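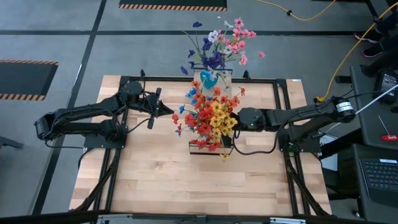
Dos pinzas y un ramo que no se deja agarrar

Miércoles 9 de septiembre

Desde febrero tengo pendiente comparar con calma las dos pinzas que usamos en el taller, y esta semana por fin me puse. Escribo en español porque así practico, y porque Leandro Sepúlveda, con quien comparto el banco, lee mejor mis notas cuando no están en mi inglés técnico lleno de abreviaturas. Si encuentran un subjuntivo mal puesto, me lo dicen en los comentarios, por favor.

Las dos candidatas son la Fondilov, que viene de serie con nuestros brazos, y la Brarnov, que compramos aparte. Las dos tienen dos dedos y se montan con los mismos tornillos. La diferencia está en el control: la Fondilov cierra hasta una posición que uno le pide, y la Brarnov cierra hasta que la corriente del motor llega a un límite. En el papel parece un detalle pequeño. Con flores artificiales es casi todo.

Elegí las flores después de muchas semanas con cubos y vasos. Un cubo tiene caras y uno sabe dónde poner los dedos. Un ramo rojo y apretado, con unas flores amarillas a un lado y los tallos metidos en un recipiente transparente poco profundo, no tiene ningún lugar evidente. Si se empuja por el costado, los pétalos ceden primero, luego cede el ramo entero, y al final se desliza el recipiente. Detrás puse otro arreglo, azul y rosado, con su jarrón turquesa, para que la cámara de arriba tuviera algo con que confundirse. Se confunde bastante.

El procedimiento fue sencillo. Un brazo espera abierto cerca del ramo y el otro se acerca por el lado contrario hasta hacer contacto. Después se cierran los dos, levantan un poco, mantienen y vuelven a bajar. Hice 30 intentos con cada pinza, siempre con los mismos brazos y el mismo controlador. Yo manejaba desde el portátil y Leandro devolvía las flores a su sitio.

Con la Fondilov tuve que buscar la apertura a mano. Si le pido cerrar demasiado, aplasta los pétalos de las flores y el ramo gira sobre sí mismo; si le pido poco, sube sola y el ramo se queda en la mesa. Encontré un valor que me gustaba, pero al reordenar un poco las flores dejó de servir. En cambio es muy repetible, eso hay que reconocerlo. Cuando falla, falla siempre igual, y esto ayuda mucho para depurar.

La Brarnov se adapta mejor. Empecé con un límite de corriente muy alto, que es el que trae el archivo de configuración, y lo fui bajando. Con el límite bajo los dedos se paran contra las flores y aguantan el ramo sin deformarlo tanto. Lo malo es que a veces confunde un tallo duro con un agarre completo, se detiene antes de tiempo y cree que ya tiene el objeto. También noté que el segundo contacto tarda más en aparecer en el registro, y todavía no sé si la culpa es de la pinza o de mi código.

Colm Mac an tSaoi, que prueba cosas parecidas en Grarnevholm, me escribió que él dejó de usar el límite fijo y lo sube poco a poco mientras levanta. Me parece buena idea y la voy a copiar. Él trabaja con bolsas de tela, así que no espero los mismos números.

De la cámara superior tengo una queja. Cuando las dos muñecas entran al centro, tapan justo la zona donde van los dedos, y en el registro quedan 284 cuadros seguidos en que el ramo casi no se detecta. Probé a levantar más los codos hacia fuera de la mesa y mejoró algo. Lo correcto sería una cámara pequeña en cada muñeca, pero eso significa más cables, y ya tengo suficientes.

Por ahora dejo la Brarnov en el brazo derecho y la Fondilov en el izquierdo. Mezclar pinzas no es elegante y la calibración me va a costar una tarde. La semana próxima repito todo con el arreglo azul, que tiene los tallos más finos, y subo los registros cuando los tenga limpios.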